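Speaker notes: Kit, colour and washing on a small club budget
Baltasar Collado, regional sports clubs evening

Slide 1. Title
Start on time even if people are still getting a cuppa. Say who I am: kit manager at Lasura, five seasons, netball and junior soccer. Mention the handout is by the door. Questions at the end, except for anything about invoices, which can be asked as we go.

Slide 2. What we had
Old set came from two suppliers and the colours never matched. Parents were washing at home, some hot, some cold, some with bleach. By August half the numbers had cracked. Read out the line from the old minutes: "Shirts to be returned clean where possible." Pause there.

Slide 3. What we spent
The first order through Gallardo came to $492 for bibs and training tops. Say clearly that this didn't include match shirts. The club paid half up front and half on delivery. If anyone asks about freight, it was on top and it's in the handout.

Slide 4. Choosing the fabric
Two things to talk about: weight and weave. A heavier knit lasts longer but the kids complain in warm weather. Mesh breathes and dries quickly on the line, but it snags on velcro, boot studs and chain-link fences. Ask for a sample before you order and wash it 4 times. Rub it against velcro as well. Anditz sent us samples without fuss, other suppliers wanted a deposit.

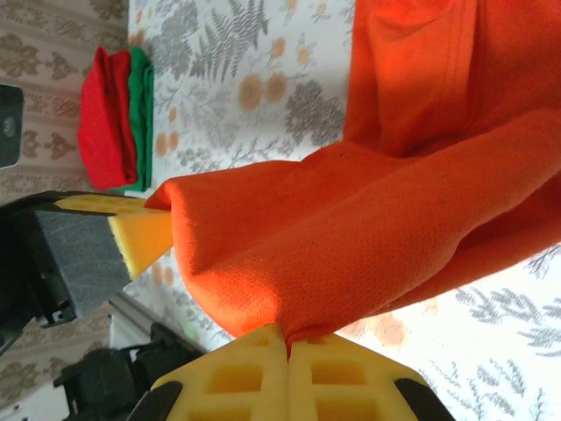

Orange mesh, with the stitched seams towards the top.

Slide 5. Colour
Orange was chosen because it shows up on a grey afternoon and no other club in our draw wears it. The trouble is fading. Dry it inside out and in the shade. Don't soak it overnight with anything white — we did that once and the goalie's socks went peach. Check the colour under daylight as well as under the clubroom lights before you approve it.

Slide 6. Washing roster
We moved to one wash for the whole team. Each family takes a turn, cold water, no softener, bag back at training. The Festusa tournament was the first real test, with games on back-to-back days and one night to get everything dry. Tell the clothes horse story if there's time, otherwise skip to the next slide.

Slide 7. Repairs
Fix seams early. A pulled thread at the shoulder will run by the end of the season. Keep matching thread and a packet of needles in the first aid cupboard. Iron-on patches don't hold well on mesh, so sew them.

Slide 8. Questions
Leave the supplier list up on the screen. Collect the sample tops before people go home.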